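Checking a Hand-Held Gripper Before a Recording Session

Posted by Moataz El-Sayed, 11th May

These are the rules we follow at the Bristotstead workshop when someone picks up a hand-held gripper. They take about six minutes the first few times. Do them in order, and do them again if the rig has been put down for lunch.

1. Wipe both finger pads with a dry cloth. Look for torn mesh and lifted corners. A damaged pad gets replaced before the session, even if it still grips.

2. Open and close the jaws 30 times. Stop if you feel a catch.

3. Check that every marker is clean, flat and facing the way the setup sheet shows. Don't touch the printed faces – skin oil leaves a shine that the tracking software reads badly.

4. Tug the camera mount gently. If it moves, tighten the bolts and repeat the calibration.

5. Keep the vents on the gripper body clear. No tape, no labels, no sleeves hanging over them.

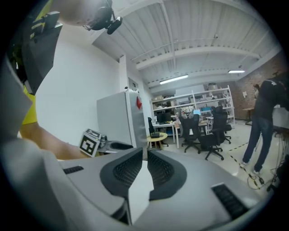 Gripper held up in the workshop, with the finger pads and the marker cube in view.

Next comes the floor. Walk the route you plan to use with your hands empty. Push chairs under desks and coil any cable that crosses the route. Striped floor tape means stop and look before you step over, and that applies to visitors too. Tell anyone working nearby that you are about to start, and wait for an answer.

Keep 100 cm between the gripper and the nearest person who isn't part of the task. Lenni Savolainen asked for 50 when we wrote the first version, but people step backward without looking, so we went with the larger number.

Write the rig number, the pad condition and your initials in the log. If a check fails, hang the red tag on the handle and tell Teemu Heinonen or Oduor Mabula. Only they can take the tag off.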